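Home Projects Reports People Get in touch

Gallutell Community Suppers – where we are in July

Hi Lucía,

You asked for something less stiff than the last report, so I'm writing this one the way I'd tell it to you over the phone. The numbers sheet went to your office separately and Iker Toledo has already signed off on it.

The short version: the suppers are running, the cooking classes are running, and the garden is behind. I'll take them in the order I feel good about them.

Suppers

We planned for two suppers a month at the Collado hall and we've kept to it right through the spring. The first couple were quiet (a lot of soup went home with me in jars!) but by May we were pulling out the extra benches. What changed was the time. We'd been starting at 7:30, and the families with small kids kept telling us it was too late, so we moved to 6 and there they all were. I should have asked them in the winter before I printed the flyers.

The menu is still simple. One big pot of something, bread, salad, fruit. We tried a fish night and I won't be repeating it until the hall gets a better fan. The lentil stew with smoked paprika is the one people ask for, and I've had to write the recipe out so many times that we finally made copies and left them by the door.

Your grant pays for the ingredients and the hall rent, and we're a little under on both. Bread is where we've saved the most. The bakery on Kestitz Street lets us have the end-of-day loaves at half price if we pick them up before closing, which means somebody has to leave setup early and run for it, usually me.

We also bought tableware out of the equipment line. The hall's own plates were chipped and there were never enough bowls, so we went for bright colors that are easy to spot when the washing up is being sorted at the end of the night.
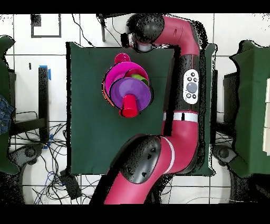
Cups, plates and a bowl in pinks, reds, purple and lime green.

Cooking classes

These are for teenagers, and I'll admit I was nervous about them. The plan was three blocks of five sessions. We've finished the first two blocks and the third starts after the summer break. Attendance dipped in the middle of block two when exams came around – we should have seen that coming – and then picked up again for the last sessions.

What they like is making things they can eat right away. Flatbreads were a huge hit. Knife skills as a whole session on its own was not, so for block three I'm folding that into the recipes and keeping the talking short. Two of the older kids have asked if they can help run the fall group, and I've said yes. I'd like to move a bit of money from printing to give them a small stipend. It would stay inside the total, but I think I need a yes from you in writing?

The one real headache was the stove. The left burners went out during block one and the hall's insurance wanted its own repair person, who took three weeks to show up. We did cold dishes in the meantime. Spring rolls saved us.

The garden

OK, the garden. We said we'd have the beds at Flulasholm planted by May so that some of the vegetables would come from there by late summer. The beds are built and filled and the water line is in, but the planting went in late because the soil delivery was late, and then we had that hot spell and lost most of the lettuce. The beans and the squash are doing fine. The tomatoes I'd call hopeful.

I don't think we'll get the amount of produce I put in the application, not this year. I'd rather tell you now than have you read it in the final report. What I'd like to do is put a fall crop in (kale, chard, garlic for next year) and carry the garden target over into the next period. Iker has looked at the budget and says it works without any extra money as long as we hold off on the shed.

What's next

No suppers in August, the hall is closed for floor work. We start up again in September with a harvest supper, and I'd love for you to come to that one if you can get away. Block three of the classes begins the same month. Before then I need to get the stipend question settled, find a second person with a driver's license for the bread run, and get some shade cloth over the Flulasholm beds.

If you need receipts for the tableware or the water line, they're scanned and ready, just say so. And thank you for being so patient about the garden.

Comments (3) Shares (5)

Back to top
Contact the Gallutell project office | © Gallutell Community Suppers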